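The Altville Question

By the time Birgit Wegener reached the boardroom, the coffee had gone and so had most of the chairs. She stood by the radiator with her notebook and watched Dennis Whiteley, chairman of Altville Town, try to make a projector understand him.

"Gentlemen," he said, and then, noticing her, "and the Gazette."

The proposal was simple. Six clubs would leave the county league and form one of their own, to be called the Lareo Premier Division. Lareo made gutters. They were offering each founding club 3084 dollars a season and a set of corner flags.

"It's life-changing money," said Dennis.

"It's a used van," said Raphaël Poulain, who managed the team and drove the van it would replace.

Altville's average crowd last season had been 73, a number the club rounded up to "loyal." The record was 1079, set on a January afternoon when the bigger club across the river had a frozen field and its fans had nowhere else to be unhappy. Dennis brought that game up at weddings.

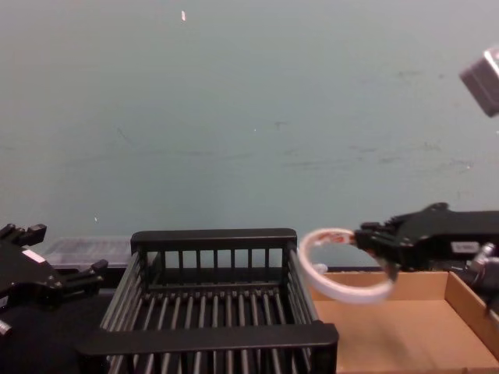 "There's no relegation," he went on. "That's the beauty of it. We can't go down."

"Can we go up?" asked Eilidh Munro. She was the captain and had played left back for eleven years with a knee that clicked like a turnstile.

"There's no up either. We'd be there already."

Eilidh thought about this. Altville had finished last or next to last in every season she could remember, and she had come to depend on the terror of April. Without it, spring would just be weather.

"Who are the other five?" said Birgit.

Dennis found the slide. Harawira Rovers were in. So were Leltero Athletic, who had walked off at halftime in their last two visits over the state of the showers. The remaining three were marked "in talks," and Birgit happened to know that one of them had folded.

Jolene Waaka, the goalkeeper, put up her hand. She had sat through the whole meeting in her gloves. "So we'd play Leltero how many times?"

"Fourteen."

A long silence followed. Somebody's phone buzzed on the windowsill and was allowed to finish.

"Fourteen," said Raphaël.

"Home and away," said Dennis – as if the variety might help.

They voted by show of hands. Dennis raised his, looked around, and turned it into a scratch of the ear.

Birgit wrote her story in the parking lot with the heater on. She called it a dramatic late collapse, which was how she began most of her pieces about Altville, and then she went back in to ask if anyone needed a ride. Four of them did, and Jolene wanted the front.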